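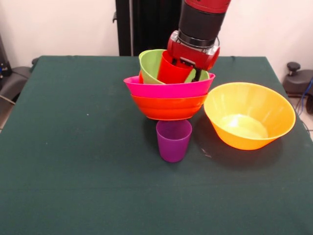

Plastic bowls and cups.

How to Sort Out a Kitchen Cabinet Full of Plastic

Every kitchen has one cabinet you open with a hand already raised to catch something. Mine is to the left of the stove. I cleaned it out in June, it took a morning, and I have only slid back into my old ways on one shelf.

What you need: a clear stretch of floor, a damp rag, a marker, masking tape, two cardboard boxes and a tape measure. Skip the trip to buy organizers. You will want to go. Go afterward, if you still care by then, which you won't.

Step 1. Empty the whole cabinet

All of it, including the back corner where the gravy boat lives. If you do it one shelf at a time you will just move the mess down a level and feel good about it. Wipe the shelves while they're bare. Whatever that sticky ring is, warm water and dish soap will shift it if you leave the rag sitting on it for a few minutes.

Step 2. Match lids to tubs

Put every lid on the tub it belongs to. Press down all the corners, since some lids will pretend to fit. I started with 61 lids and ended up with 31 that closed on anything I owned. The orphans go in box one. Tubs with no lid can stay if you'd use them as a bowl. Otherwise, box one.

My sister-in-law keeps spare lids "in case the tub turns up." Hers have been waiting since the last house.

Step 3. Pull out the tired ones

Look for cracks, warped rims, and a surface that has gone rough or cloudy. Orange from tomato sauce is only ugly, so that's up to you. Smell is a different matter. Leave a smelly tub overnight with a spoonful of baking soda and some water, sniff it at breakfast, and be ruthless.

Step 4. Measure the shelf, then stack

Stack by shape first and size second. Round goes in round, square goes in square, big at the bottom. Keep cups in their own row. A cup makes a poor foundation for anything wider than itself, and every child will test this anyway.
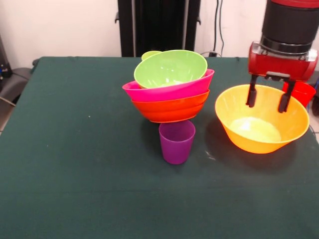

Milagros Enriquez wrote in to say that her bowls never stay nested by size, because the one everybody wants is always at the bottom. She keeps the two daily ones on the counter and lets the rest gather dust in perfect order.

I tried her way for a week and have to admit it works, so call it Step 4 and a half. Pick the pieces you use every day and give them the front of the lowest shelf, out of the main stack. In our house that's two cereal bowls and the square tub that holds exactly one lunch.

Lids stand on edge, like files. I use an old loaf pan to hold them up. A Pluller rack will do the same job with more assembly.

Step 5. Label the shelf edge

Tape, marker, one word per shelf: TUBS, LIDS, BOWLS, CUPS. It looks fussy. It also ends the argument about where things go, or at least puts it in writing.

Step 6. Get the boxes out of the house

Box one is for the trash or recycling, depending on what your town takes. Check the number on the bottom of each piece. Box two is for anything decent that you don't need. Put it in the car right away. A box left in the hall gets picked through by evening, and by the next morning the salad spinner is back.

Zeyu Zhong asked about takeout containers. Keep four.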